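How to plan the budget for your first robot arm

By Dovhaniuk
December
Reading time: 7 min

When our small workshop decided to buy an arm for light table work, I was asked to prepare the budget. I made several mistakes in the first version, and the second version was better. I write down the steps in the order I would do them now.

1. Write the task in one sentence

Before you ask for any price, write what the arm must do. Ours was: "Take a pen from the table and put it in a cup." It sounds too simple for a purchase, but it gives you the reach, the load and the type of fingers. If you can not write the sentence, wait with the purchase.

2. List everything that is not the arm

The arm is the line everybody remembers. In our first budget we forgot these:
- gripper and spare fingertips
- table, mounting plate and screws
- emergency stop and cables
- shipping and customs
- training hours for the person who will run it

I put 400 dollars for fingertips and small fixtures, and this was enough for the first season. For the cables I had put nothing, which was a mistake.

3. Try the task in simulation before you sign

We did this in Tero, the simulator our supplier Drulance gives for the trial period of 30 days. You do not need a beautiful model. A table, a wall and the objects from your sentence are sufficient. Measure your real table and cup first, and use these measures in the model.

In our pen test the white arm comes in over a dark red table, with the blue and white marker held at a slant in the gripper, close to the rim of an empty mesh cup. I stop the program at this point and look at how the wrist is turned and how much room the fingers have near the cup. A bigger gripper costs more, and for a narrow cup it can also be the wrong one. 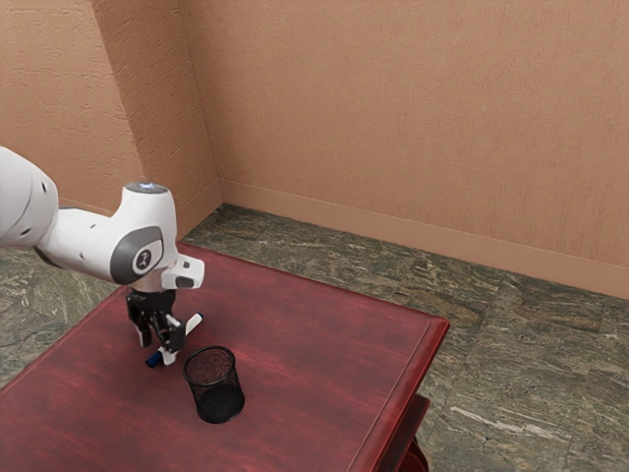

4. Compare the offers line by line

Make one table with one row for each item from step 2. Ask every seller to fill the same rows. Drulance sent one total price and Savero sent 27 separate lines, so at first I could not compare them at all. After I asked again, both filled my table – and the difference was mostly in the service contract.

Check also:
- who pays the shipping if the arm must go back for repair
- if the software license is yearly or permanent
- how long the price in the offer is valid

5. Keep a reserve and plan the dates

I keep 7 percent of the total as a reserve. Put the payment dates in the same file as the delivery dates, and do not order the table last. We did, and the arm stayed in its box until the table was delivered.

Related
Choosing a gripper for small parts
Service contracts: what to read first
How to measure your work table for a simulation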